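Category: Driver's diary / Airport and private hire

October, evening

I am home at 9 and my back is complaining, but I want to write before I forget the day. It was my first full day alone with the new people carrier for Otetti Cars. Until now I was always driving the saloon, and a saloon forgives many small mistakes. The long vehicle does not forgive so much, specially in the car park at Kodport airport, where the ramps were made for smaller cars.

The first job was a family of six from the morning flight. I was there early with my sign, and the flight was late, so I stood 60 minutes near the coffee place and read all the advertisements two times. The waiting is included in the price, so I should not be unhappy. But I had paid the parking from my pocket and the machine did not give me a receipt. I must remember to tell the office tomorrow, and I must also remember to ask for the card they promised me when I started.
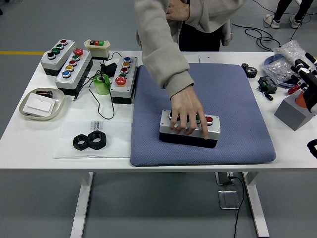

The family had nine suitcases, and also a folding pram. On the booking was written "normal luggage". I have now a question for myself, what is normal luggage? I put the big ones standing at the back, the small ones between them, and the pram I tied behind the last seat. It took a long time and the father was looking at his watch. Then the grandmother wished to sit in front, and she was right, because it is the easiest seat to climb into. She talked with me all the way to Nolamness. She had lived there as a child, and she said that the road by the river was then only stones. I like this kind of passenger. I learn more English from them than from my course.

At the hotel they gave me a tip in an envelope from the airline, and inside there was also a boarding pass that somebody had left by mistake. I went back with it. It was already used, so they laughed at me, but kindly.

In the middle of the day I had nothing, so I cleaned the floor mats and ate my bread in the lay-by. I looked again at the letter from the garage. The gearbox service will be 900, and this is without the tyres. The office pays it, but for my own car I must think the same way, and I put away a little each month. If I reach 2,000 before the spring, I can ask Ghasemi Leasing about a vehicle on my own name. I have their leaflet in the door pocket since the summer and it is becoming soft at the corners.

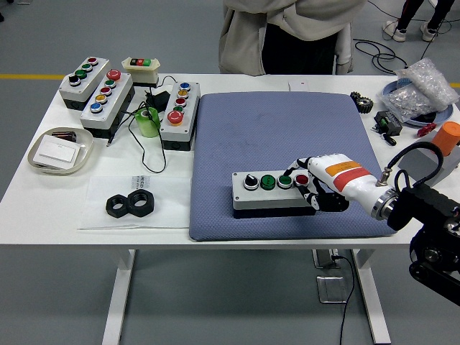
The afternoon job was a wedding, my first one. White ribbon on the bonnet, and I had ironed my shirt two times. The bridesmaids were five and they had flowers, shoes in boxes and a cake stand. I drove so slowly that a bus driver behind me used his horn – he was correct, I think, but I was more afraid of the flowers than of him. The ribbon became loose at the second roundabout. I stopped before the church and tied it again with a double knot, and now I cannot open the knot. It is still on the car.

The bride's mother asked if I can wait until the photographs are finished. I said yes, and after this I telephoned the office, when I should do it in the other order. They were not angry, but they said it with a certain voice.

Tomorrow the first pick-up is at half past five, Nolamness to Kodport, two passengers, normal luggage. Scissors for the ribbon are already in my jacket.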